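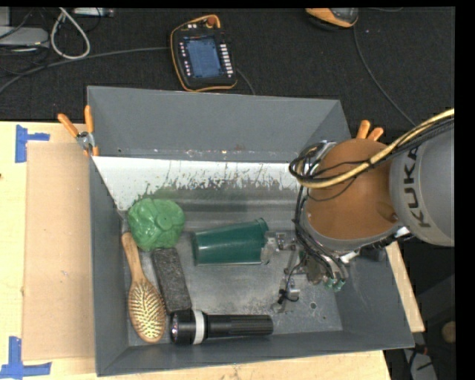
What went wrong with the picking cell in February? A cable on the arm snagged, pulled a connector half out, and the gripper stopped reporting whether it was holding anything.

Search Trala Notes Go

The engineer at Arrieta tells it fast. "It ran 12 picks like that. Thought it had the part. Didn't." The log sat on an old Unix box in the next room - 500 lines of the same warning, unread.

Nobody hurt. One cracked finger, 6 days down.

Did the stop work? "Somebody hit the red button, arm froze. That bit was fine." The trouble was teh restart. No check on the cables, same fault within the hour.

Now they go over the hoses by hand before every shift, and speed is held at 80 percent. Perero, the sister site, hasn't switched yet. "I've asked them twice," she says.

Print | E-mail this | 6 shares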